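Staff interview: Safta Manole on returning to work after hearing loss

Safta Manole joined Costex as a records officer and now leads the intake team. She lost most of the hearing in her left ear in February of last year and returned to her post after 12 weeks of leave. She spoke with Cosmin Avram of the employee bulletin on 21st April.

Ms. Manole said that the first difficulty was meetings. "I could follow one speaker very well," she said. "Once two people talked across each other, I lost both of them." She asked her manager for a fixed seat at the right end of the table, and the request was approved the same day.

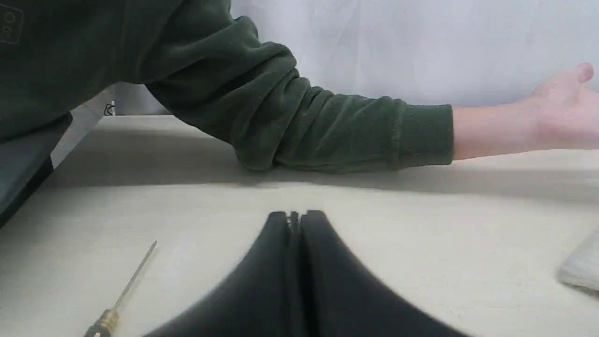
The telephone was a separate matter. Her team receives roughly 800 calls a month, and she had always taken a share of them. She now handles written requests and leaves the calls to two colleagues. "I did not want to give that up," she said. "I knew many of the callers by voice." She has kept a short list of long-standing callers, whom she contacts by captioned phone.

Asked what had helped most, Ms. Manole named the written agenda. Room 202, where the team meets, has a hard floor and a loud air vent, and a printed order of topics allows her to find her place again when she misses a sentence. The practice has since been taken up by the Braltora office.

She was less satisfied with the process for requesting equipment. Her form was returned twice, once for a missing signature and once for an outdated cost code - the second delay lasted nine days. "The people were kind," she said. "The form was not written for someone who is tired and new to all of this." 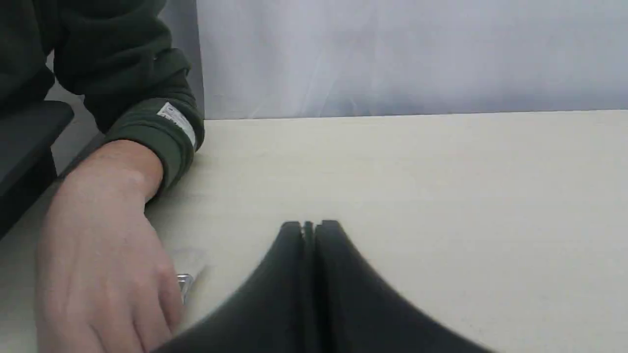

Advice to colleagues

Ms. Manole asks that colleagues face her when speaking and say her name first. She does not mind repeating a question. "Please do not tell me it was nothing important," she said. "I would like to decide that myself."

Employees who wish to request a change to their workspace may write to the personnel office at any time.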